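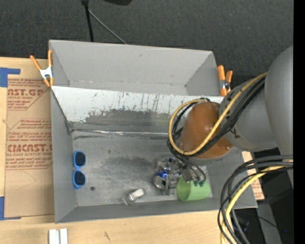
THE BIN WITH THE LONG MEMORY
How a small workshop in Druduvholm keeps one picking cell in working order

2/22/24

The first task of the morning at the Zodenier workshop is to look at the bin. The arm stays off while this is done. One person bends over the gray bin with a hand lamp, runs two fingers along the seam at the foot of the slope, and writes one line in a notebook. Most days the line says "same."

I came to Druduvholm to write about software. The company makes programs that teach an arm to take mixed objects out of a container, and I had prepared my questions on that subject. But the people who work at the cell wanted to speak about clamps, tape and cables, and after two days I understood why. The program changes every week. The cell must stay as it is, or the results of one week can not be compared with the results of the week before.

The cell is called Clilska, after a lake where the founders used to swim. It has an arm, a two-section bin on a wooden tabletop, and a stand for the equipment that watches from above. The objects are ordinary ones: blue sunglasses, a drink can, a green cup that lets the light through, a small clear container. The clear things are the difficult ones. A can shows its edges to a camera in almost any light, and a clear container shows mostly the floor under it.

The bin is held by spring clamps with orange handles, one on each side. I asked why they did not screw it down. They did, in the first months. Then the arm came down too low one afternoon, the bin could not move, and a finger of the gripper bent. With the clamps, a hard push makes the bin slip a little and the arm stops with an error. The repair takes 30 minutes, and most of that is measuring.

For measuring they have a simple method. The gripper is moved by hand to touch a fixed point on the left wall, then one on the right wall, and the numbers on the screen are compared with those on a card. If the difference is more than 2 millimeters, the clamps are opened and the bin is pushed back. If it is less, the program gets the correction and the bin stays where it is. The team prefers the second way, as each opening of the clamps brings its own small error.

Next to the bin lies a sheet of cast acrylic with its protective paper still on, fixed at the corners with blue tape. It is an old part of the cell, and the paper was left on for a practical reason - bare acrylic gives reflections, and brown paper gives very few. The tape is changed when a corner lifts. The rule is to put the new piece down before the old one is taken off.

The divider between the two sections gets the worst treatment. It stands at a slope, so that objects slide back down to the floor of the front section, and its surface is full of scratches and dark marks. The lower part is worn to a ragged gray band. The floor in front of it is scuffed and cloudy. A visitor from a customer once offered to send a new bin, and the offer was refused with thanks. The program has learned on this floor, with its smears and spots. A clean one would be, for the program, a different place.

They know this from experience. In December they exchanged the bin of a second cell, which stands in the next room and is called Thepsuriya. The new bin had the same size and almost the same color. The arm began to try for shadows. It took 1,800 new picks before the failures went down to the old level, and now the old bin is kept on a shelf, with its marks, in case somebody needs it.

After the bin comes the cable check. A yellow cable and a bundle of black ones run over the brown-orange cover of the arm and make a wide loop before they go down toward the gripper. The loop looks untidy, and new colleagues often want to shorten it. They are asked to wait one week and watch. When the wrist turns fully, almost all of this length is used. A cable that is too short will not break at once - it will pull a connector half out, and the fault will come and go for days. The thin leads near the fingers are the first to suffer from this, so the connectors there are pressed by thumb each morning and replaced at the first doubt.

The gripper itself is opened and closed ten times with nothing in it. The person listens. A dry sound means grease, a click means a loose screw, and a grinding sound means that the day's plan is canceled. The counter on the screen stood at 3,769 when I was there, which is the number of picks after the last change of fingers. They have no fixed limit for it. The finger surfaces are checked against the light, and when the soft part looks shiny it is time.

Only then is the cell released. The objects are put by hand in the front section, never in rows, and the rear one is left free for what the arm will carry over. The door to the corridor is closed against the draft, the notebook goes back on its hook, and the arm makes its first slow move from the right side, down toward the can.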